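Spent Wednesday on the budget for a two-arm table setup. Some notes, mostly complaints.

The Clesalance quote lists two arms and a table. It doesn't list mounting brackets, spare gripper fingers or spare cables. Those are on page 3, under "recommended."

Bruvov comes in 13 percent lower, and then wants a yearly service plan. Run that out 3 years and the discount is gone.

Everybody's spreadsheet has a line for arms. I want a line for cables. Anything that loops past a joint all day goes on my spares list, and I don't care what the brochure says about lifetime.
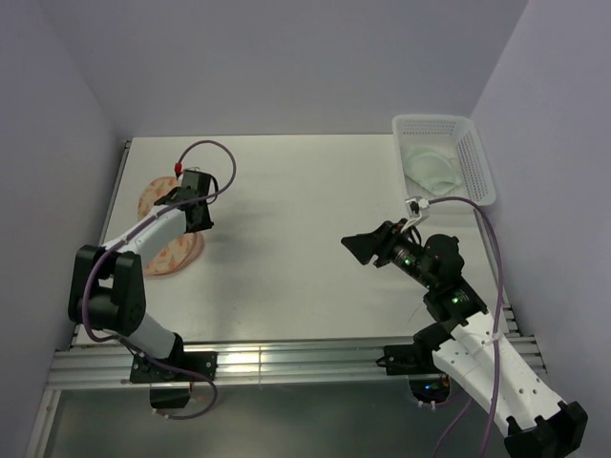 Ashour replied that I'm pricing the cheap stuff to death and the real cost is the person standing next to the table. Fair. I had that at 100 hours for the first quarter. Ashour says double it. I went up to 150 and I'm not happy about it.

Also got the Jodex pitch: "pays for itself." On what volume? They assumed about 263 plates a day. We don't come close to that, and when I asked for the math at half the volume, the call got short.

So the request going in is for one table. No second one until I see a full quarter of logged downtime.

If you've bought one of these and kept the receipts, send me your year-two number. Year one I can get from any salesman.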